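Equipment Planning for Automated Work Cells
Handout 5: Budgeting a two-arm assembly station

Reading before class: the Sirkura cell worksheet, parts A and B. Bring the filled-in cost sheet from Handout 4.

1. Scope of the estimate

The price of the arms is the line everyone looks up first. It is seldom the line that breaks a budget. An estimate for a two-arm station has to cover the arms and their controllers, end tooling, cabling, work surface and fixtures, floor space, installation, training, and spare parts. List each one separately, even where a vendor quotes a bundle. A bundled quote cannot be compared with an unbundled one until it has been split.

2. One-time and recurring costs

One-time: purchase, freight, mounting, electrical work, acceptance test.
Recurring: service contract, gripper wear parts, cables, software license, operator hours.

For the class problem, use a planning life of 5 years. The Diterar quote includes 2 years of service. Years 3 through 5 must be priced at the contract rate and entered by year, not as a lump sum. The Monti quote has no service included and a shorter lead time. Lead time is a cost if the line it feeds is already staffed.

3. End tooling

Two-finger grippers are cheap next to the arms, and they wear out first. Finger pads, straps and mounting plates go under consumables. Ask for the price of a single finger as well as the full gripper. In the Ekix price list the finger set is item 179 and is sold only as a set, so a single worn finger costs the same as a pair.

4. Cabling

Price cables by routed length, measured along the arm with slack at each joint. Straight-line length will come out short. Connectors at the wrist should be entered as separate spares.

5. Work surface and fixtures

Large molded parts have thin ribs and few flat faces. Decide early whether the part will be clamped, nested, or left free on the table. A nest is made for one part and has no resale value.

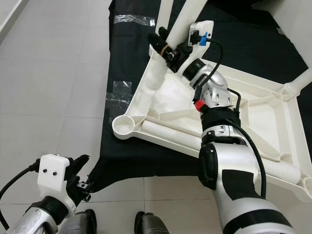 Fig. 5.1. Right gripper at the leg of an upturned white plastic chair frame, on a table covered with black cloth.

Problem 1. Prepare a 5-year cost table for the Diterar and Monti quotes. State the year in which the totals cross, if they do.

Problem 2. Repeat with gripper fingers replaced every 9 months.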